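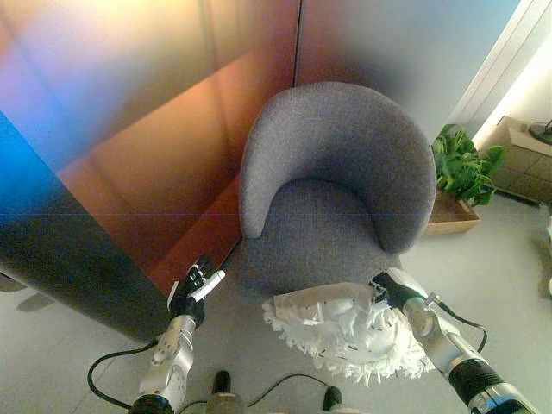 FOR IMMEDIATE RELEASE

Nirkau Releases Dolum, a Slot Game Set in a River Trading Town, to Licensed Online Casinos

Nirkau, an independent studio that makes games for regulated online casinos, today announced the general release of Dolum, a video slot set in a trading town on a slow northern river. The game is available from this month to all operators connected to the Romura distribution platform, following an early access period with the online casino Coşkun.

Dolum is played on five reels with 2,000 ways to win in the base game. During the Flood feature the reels extend upward and the number of ways rises to 3,037. The studio chose a fixed layout for the base game so that players can follow each result without having to consult the paytable after every spin.

The setting departs from the temples, tombs and jungle ruins found in much of the category. The reels stand on the pier of the town, with warehouses behind them, and the symbols are drawn from the cargo of the trade: salt, rope, amber, furs and barrels of tar. The highest-paying standard symbol is the harbor master. The river itself serves as the wild and may cover a complete reel.

"We wanted a place that felt lived in," said Benedikt Fankhauser, Head of Game Design at Nirkau. "Our artists began with the warehouses and the boats, and the features came out of the way such a town would have worked. Goods arrive, the water goes up, the water goes down. A player can understand the Flood feature the first time it happens, and that was our main test for every idea that went into the game."

The Flood feature begins when three or more bell symbols land in any position. Each bell raises the water line by one step, and every symbol below the line is replaced until the round comes to an end. Bells that land during the feature add further steps. The maximum win in Dolum is 2,547 times the stake, and the game ends the round automatically when that amount is reached.

A second feature, Night Market, may be triggered at random after any losing spin in the base game. The lamps along the pier are lit and the player is shown a row of closed crates, one of which is opened to reveal either a cash prize or entry to the Flood feature. The outcome is decided before the crates appear, and the help pages of the game state this plainly.

Dolum was made available to Coşkun players ahead of the general release. Changes made as a result of that period include a shorter opening sequence, larger type on the balance and stake fields, and a setting that turns off background music while leaving the sound of the reels in place. The studio has also reduced the size of the initial download, so that the first screen appears sooner on older phones.

"Early access gave our customers a chance to play something new, and it gave Nirkau a clear view of what needed work," said Ikhsan Tarigan, Director of Casino Content at Coşkun. "The comments we passed on most often concerned the length of the opening and the size of the numbers on a small screen. Both were addressed before the general release. Dolum will remain on our front page through the spring."

The game was built for portrait play on phones and adapts to tablets and desktop computers. In portrait mode the spin control may be placed on the left or right side of the screen. The stake can be changed between spins from a single menu, and the last stake used is not carried over to a new session unless the player selects that option. The game history screen lists completed rounds with the stake, the result and the feature, if any, that was triggered.

Dolum includes the standard set of player protection tools offered in all Nirkau titles. These consist of a session clock that is always visible, reminders at intervals chosen by the player, and a net position display showing the total staked and the total returned since the game was opened. Autoplay and quick spin are switched off by default and are removed entirely in markets where local rules do not allow them. The feature purchase option has been left out of the game in all markets.

"The net position display was moved from the menu to the main screen in this release," Mr. Fankhauser said. "It takes up space that a designer would normally like to have for other things. We think it belongs there, and it will stay there in the games that follow."

Operators may select from two return-to-player settings, subject to the requirements of the license under which the game is offered. The setting in use is shown on the first page of the help section. Free rounds and tournament play are supported through the Romura back office, and promotional artwork in portrait, landscape and square formats can be downloaded from the same location. Existing Romura clients do not need to carry out any new integration work and may request activation through their account manager.

A demonstration version with play money is offered on the Nirkau website to visitors who have completed age verification. It uses the same math model as the cash version. Reviewers and affiliate publishers may request a press kit containing screenshots, the full paytable, the rules document and a short trailer.

Nirkau expects to release its next title in the fall. The studio has confirmed that it will be a table game — the first in its catalog — and that further details will be provided to operators before a public announcement is made.

About Nirkau

Nirkau develops slot games for licensed online casinos. The studio carries out its own design, art, sound and mathematics, and distributes its games through the Romura platform. Its games are offered only to operators holding a valid license in the market concerned.

Dolum is intended for adults of legal gambling age. Availability varies by market. Players are encouraged to set limits before they begin and to seek help from a local support service if gambling is no longer enjoyable.

Media inquiries and press kit requests may be sent through the press page of the Nirkau website.

###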